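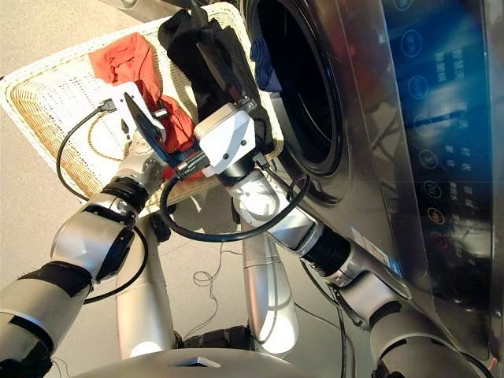
Last edited by moderator: July, 22:40

Thread: Open day at Multerside, anyone else go?

tetau_tinkerer wrote:
I'm just back from the Multerside open day and my feet are killing me but wow, what a good afternoon out! For those who don't know the place, it's the old cannery past the Tetau turnoff, and they've got one long hall set up with bays along both walls. I went in for the fruit packing line (my brother-in-law wanted to see it) and ended up parked at the laundry bay for most of my visit. Two arms, one wicker basket, a front loader, and the job is getting the clothes from one to the other. That's the whole demo and I could have watched it till they locked up.

Sign at the door said 1129 people had registered, and the parking lot sure felt like it.

Has anybody got more photos? Mine are mostly of the backs of heads.

pegbasket wrote:
I was there in the morning! Didn't get near the laundry bay until the school groups cleared out. They had the wrist camera feed up on a monitor beside the rope and my favourite thing was watching that instead of the arms. When the arm gets moving the whole picture goes to streaks and smears and you can't make head or tail of it, then it settles again. My daughter wanted to know if it gets dizzy.

Grabbed one of the streaky ones for her.
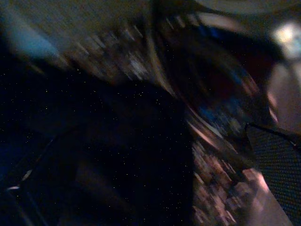

Re: Open day at Multerside (the fussy reply)

Laryea_Bob wrote:
I'll be the grump then. I liked the day, parking aside, but I don't get the excitement over the laundry. My machine at home takes me a couple of minutes to load with one hand while I'm on the phone. The packing line was doing real work at a real pace and hardly anyone was standing at it. If they want to win people over they should put that one by the door.

Also the coffee van ran out before lunch. Poor form.

tetau_tinkerer wrote:
Fair on the coffee. But Bob, the packing line gets the same tray in the same spot all day long! Clothes never lie the same way twice, that's what had me hooked. Here's another one off the monitor that I did manage to get.
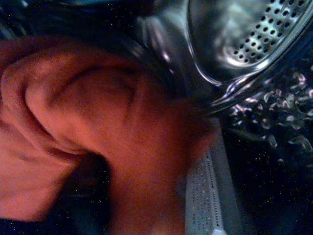 I fix sewing machines for a living, so I spend my days swearing at fabric, and I think that's why this bay got me. Cloth folds under itself and hides its own edges, and you learn to feel for them with your fingertips. Look at that orange piece, doubled over in a big loop with a dark gap down between the folds, and tell me quickly where you'd find the hem. I couldn't. I'd just grab a handful and hope, and I've got 22 years of practice. So I'm happy to clap for anything that has a go at it.

Laryea_Bob wrote:
Alright, I'll give you the hem. Still say it's slow.

pegbasket wrote:
It IS slow, I won't argue that one. I didn't mind though, you could follow what each finger was up to. Did anyone else notice the texture on the gripper fingers? A sort of crosshatch, like the handle on a good file. I want that on my barbecue tongs.

I've got one where you can see it nicely, with the black thing hanging over the edge of the basket between them.
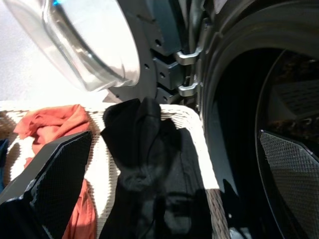 Josphat Mbwambo wrote:
For anyone who missed it, I asked at the desk and they're planning a second open day in the spring, with smaller groups and a booking for each bay. They also said you'll be able to bring an item of your own clothing for the laundry bay, as long as it has no zippers. I asked if they would be folding by then and got a very careful "we'll see."

pegbasket wrote:
Oh, my daughter is going to lose her mind. She's already picked a jumper.

Laryea_Bob wrote:
Fitted sheet. Bring a fitted sheet and I'll buy the coffee.

tetau_tinkerer wrote:
Deal, Bob. I can fit two more in the car from Zurnia if anyone needs a ride, just send me a message. And somebody please remind me to wear proper shoes.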